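Household and Workshop Tips: Notes from the Woltine Open Day

Doors, handles and tapered parts

The Woltine open day was given over to household robots working in a simulated room. A two-armed machine was run through jobs that most people do without thinking: approaching a door, gripping a rod, working near a wall. Visitors followed it on screens while Reiko Kawaguchi gave the commentary and Caradog Hopkin took questions from the floor. Much of what was said applies equally to a person with two hands and a toolbox, and the useful parts are set out under the headings that follow.

Clearances at a door

Open the door fully before carrying anything through it. A door left half open takes up more room than one that is closed, and its free edge is the part that gets knocked. Kawaguchi's advice was to measure the opening with the door in the position in which it will stand, handle included. A lever handle reduces the clear width on the side where it projects. Allow 4 cm on each side for hands.
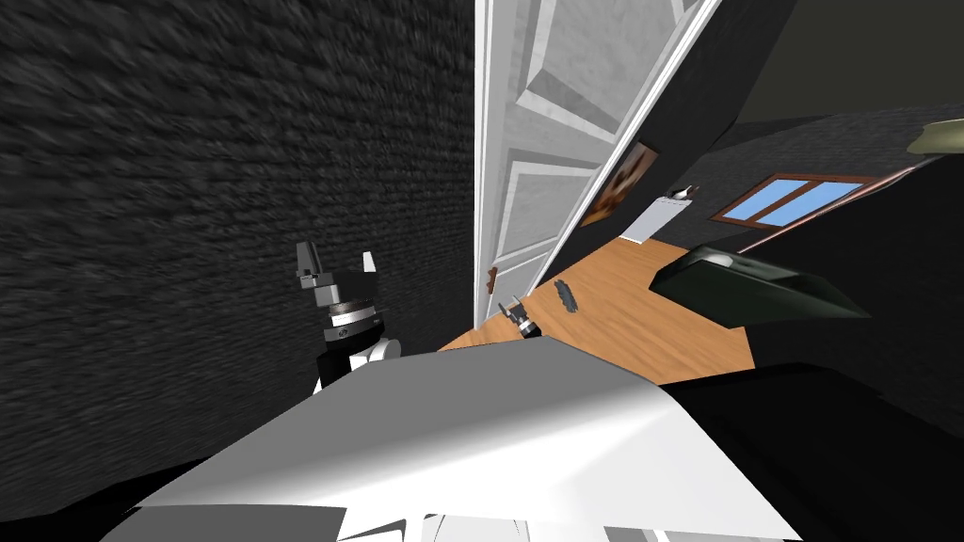

The same applies to floors. Walk the route first and pick up anything lying flat. Small dark items on a wooden floor are easily missed when the load is held at chest height, and low furniture is worse. If it can't be moved, put a strip of light-coloured tape along the near edge.

Pictures and notices close to a doorway should come down before large furniture goes past. Number the backs in pencil. Put each screw back in its own hole.

Two hands, two jobs

Hopkin was asked why the machine had two arms if one could turn a handle. His answer was that one arm holds and the other works, and that the roles should be settled before starting. Changing hands halfway through is when things are dropped. At the bench, a clamp or vice counts as the holding hand. Fit it first, test it with a firm push, then pick up the tool.

Keep the idle hand in view. The programmers set a rest position for it, clear of the working area. For a person, flat on the bench and behind the cutting edge will do.

Gripping tapered parts

Chair legs, tool handles and turned spindles are all awkward in flat jaws. The jaws meet the part along a narrow line and the pressure tends to drive it towards its thin end. Three remedies were discussed:

Line both jaws with leather or thick cork, 2 mm at least.
Place the jaws square to the centre line of the part, ignoring the slope of its sides.
Tighten in small steps and check for creep after each one.

Where a leg is to be glued, dry-fit it and mark the joint with a pencil line across both pieces. Wipe off surplus glue with a damp cloth before it skins over. Leave the clamp on overnight.

For sanding, hold the part near one end and work away from the jaws. Turn it by an eighth of a turn and repeat, giving 8 passes in all. Finish with 200 grit along the length.

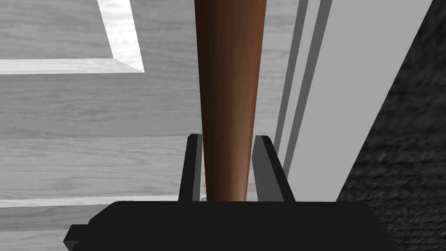 SKARKARD, February

Kanako Matsuda writes with a correction to the section on jaws. Cork compresses with use and should be replaced when it no longer springs back. She prefers leather, rough side out, fixed with double-sided tape so that it can be peeled off again. She also points out that waxed parts will slip in either material and should be cleaned with white spirit before clamping. Allow the spirit to evaporate fully, with a window open, and keep used rags outdoors, laid flat to dry.

Questions on the open day programme should go to Miyuki Hosoda at Woltine. Corrections to these notes may be sent to the page in the usual way.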